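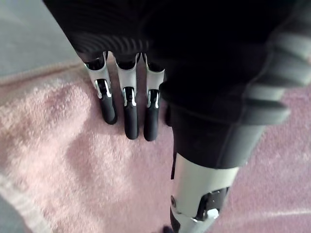
Section 4 – Dressing the vanity and clearing the floor

By now your Coelho vanity should be against the wall with the tap fitted and the doors hanging straight. If the doors aren't straight, go back to Section 3 and sort the hinges first. I skipped that on my own one and ended up taking everything off the benchtop again!

You'll want a soft cloth, a bit of mild soap and whatever you plan to keep by the basin.

1. Wipe the benchtop from the back wall forwards. Warm water and a drop of soap is plenty. The marbled finish hides smears while you're standing over it, so crouch down and look across it towards a light.

2. Rinse the basin and dry it, including the ring of the drain. I do the tap last (matte black shows every fingerprint, and I'm forever grabbing it with soapy hands).

3. Put the toothbrush cup in the back left corner, well away from the tap. A tall cup is best, as a short one tips when the brush leans over the rim.

CAUTION: No bleach, vinegar or cream cleanser on the benchtop or the tap. The colour of the black finish can go patchy and you won't get it back.
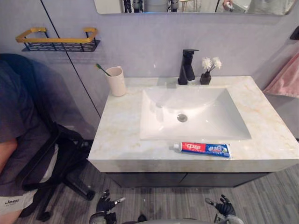
4. Flowers go behind the basin, to the right of the tap. Keep the vase narrow so you can still swing the handle without knocking it – I like one or two stems with big fluffy heads, but suit yourself.

5. Toothpaste can lie along the front strip with its cap on. If you've got little kids, put it in the cup or inside the cabinet instead.

Note: the Norkach rug, if you ordered one, sheds for the first few weeks. Shake it outside before you lay it, then brush the pile with your fingers. Pink is the worst for showing fluff on dark socks, so you've been warned.

6. Now the floor. Sweep the planks along the grain and get right in under the cabinets. 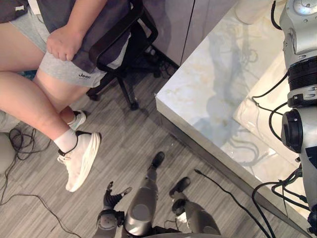

7. Coil any spare cable and run the rest along the skirting, clear of the walkway. Chair casters will chew through thin cable faster than you'd think, and they drag grit over the boards too. I roll mine off, flip it and pick the hair out of the wheels with an old comb.

CAUTION: Keep power leads and plug-in gear well away from the basin, even when they're switched off.

8. Sit down for a minute and have a look from chair height. Smudges on the cabinet doors jump out at you from there. Give them a wipe with the damp cloth and dry them straight after.

For loose hinges and sticking doors, see Section 3.

Written by Precious Mahlangu for Vostard Home Fittings, 141 Utevbridge Road | Contact us | Copyright Vostard, all rights reserved | Back to top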